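Paper strips, screen and bin at the Lomthorpe bench

Gallery page, October. Text and layout by Gisela Vergara.

The Lomthorpe bench is used for clearing tasks: taking paper strips off an upright black surface and putting them in a lined bin. Strips are cut from pink stock in batches of 40 and stuck on in a row, with a gap left between neighbours. The stock is Birkus, 12 sheets to the pack. It is light enough to curl when lifted at one end, and that affects how cleanly it drops.

The wall covering is a terrazzo print, bought as a 545 cm roll from Verbruggen and trimmed to fit. The work surface is marble-patterned with grey veining. Both were chosen for Jaltbridge, the earlier bench, and kept here so that the two sets of notes can be compared.

The bin is round and cream, with a clear liner folded over the rim. Liners are changed when the strips at the bottom begin to bunch. Tape residue is wiped off at the end of the afternoon — dry cloth first, then a damp one. 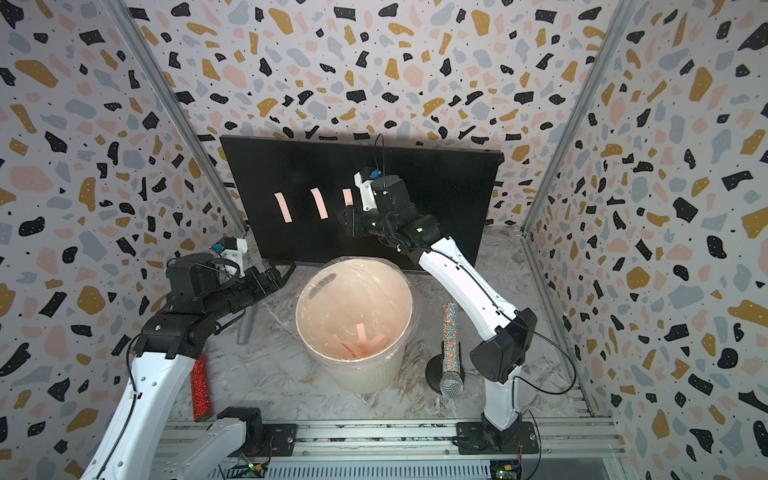
Three strips in a row on the black screen. 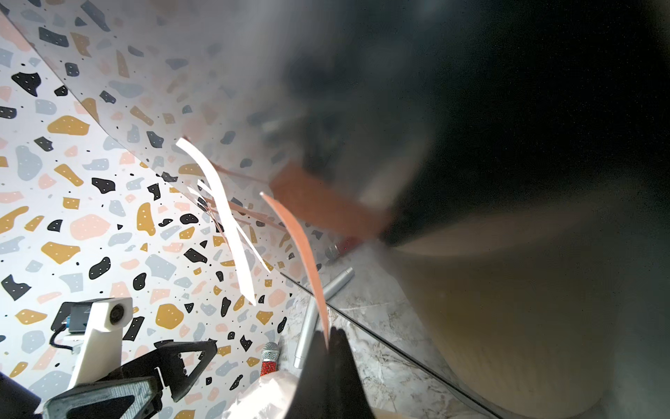

Loose strips at close range, one white and curved, one salmon-orange.

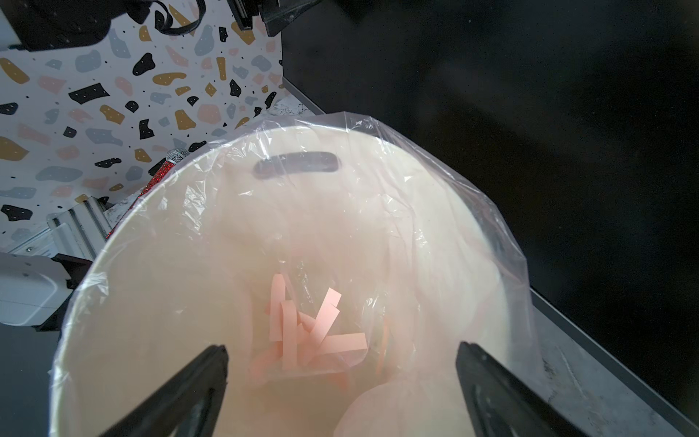 Strips lying inside the liner, with the handle slot near the far side of the rim.

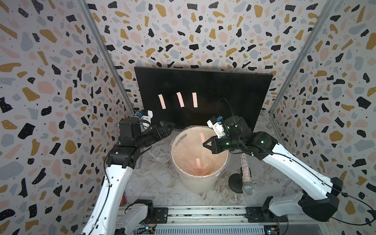 Bin on the marble-patterned floor, microphone on its stand to the right.

A reader at Jaltbridge wrote that thicker paper stays flatter on the way down but pulls away from the tape sooner, and asked whether the 40-strip batches could be cut slightly wider next time.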